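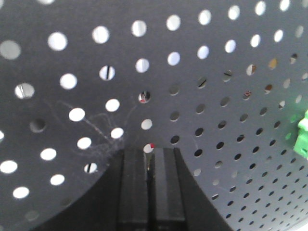

Perforated panel, dark gray, with light behind the holes.

Print this article | E-mail this article

Sep 29, 2024
By the furniture desk

The June sale at Varela listed 194 lots of cabinet furniture, and the catalog used the word "original" for the finish on 100 of them. I think the word should be dropped from sale catalogs unless the seller states what was tested and how.

A shellac surface on a walnut chest is rarely one layer. It may have been waxed, cut back and polished again several times. Lot 4, a chest of drawers sold for $3,294, was described as having "original color throughout." The drawer fronts were a good deal redder than the sides — a difference that fading alone does not explain, as both had faced the same light.
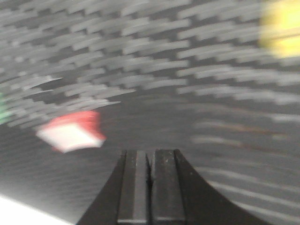

Gripper fingers side by side, with motion blur.

Derken, the smaller of the two houses, prints a line under each lot stating which surfaces were examined and whether old finish was found under the hardware. The line is dull to read. It also lets a buyer compare one chest with another.

The usual objection is cost. Removing one handle plate and looking at the wood beneath takes a few minutes, and the result can be recorded in a sentence. Where the plate cannot be moved safely, the entry can say "not examined." I would pay more for a piece so described than for one called original on no stated grounds.

Print this article | E-mail this article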